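Section 4: Setting Up Breaking News Alerts

Welcome back! By now you should have the Sturkgate reader installed and your account confirmed (if not, flip back to Section 3 and we'll wait for you). In this part we'll get your breaking news alerts going, so that when something big happens — an earthquake, an airport closure, a change of government — you hear about it without having to sit there refreshing the front page all afternoon.

Before you start, make sure notifications are allowed for Sturkgate in your phone's own settings. The reader can't override those, however nicely we ask it to.

1. Open the reader and tap the bell at the top of the front page.

2. Choose Add Alert. You'll see a list of subjects, such as World, Accidents and Disasters, Aviation and Weather. Pick as many as you like, though we'd gently suggest starting with 2 and seeing how your first week goes.

3. Tap Region and choose the countries or areas you care about. If you leave this blank you'll get everything from everywhere, and on a busy news day that is a great deal of buzzing!

4. Set the Alert Level. "Urgent only" sends the first confirmed report and any major correction. "Follow story" also sends each update as officials release it, such as revised casualty figures or a statement from a ministry.

5. Tap Save, then Send Test. A short message headed "Kavetti test bulletin" should arrive on your lock screen.

Note: Early reports often change. Anything marked Developing comes from a single source and hasn't yet been matched by the Kavetti desk, so please treat those numbers with some care before you pass them along to family and friends.

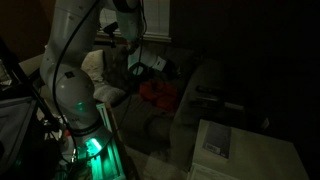 Will I get the same alert twice if I use the reader on a phone and a tablet?
Each device rings separately to begin with. To stop that, open Devices, choose the one you carry with you most, and turn on Ring Here Only. The others will still list the alert quietly under the bell, so you can catch up later with a cup of coffee.

6. If you'd like some peace at night, open Quiet Hours and enter a start and end time. Alerts that come in during those hours are saved and handed to you in the morning as one tidy list, with the newest at the top.

Caution: Quiet Hours also silences public safety warnings sent through Sturkgate. Please keep your phone's built-in emergency alerts switched on, and don't rely on the reader alone in a storm or an evacuation.

7. To look back at older alerts, tap History. The reader keeps the last 12 months, and you can search by place or by subject.

If the test bulletin never shows up, sign out, sign back in and repeat step 5. Still nothing? Write to Haris Durrani at the help desk and mention error code 1620 if you see it on the screen.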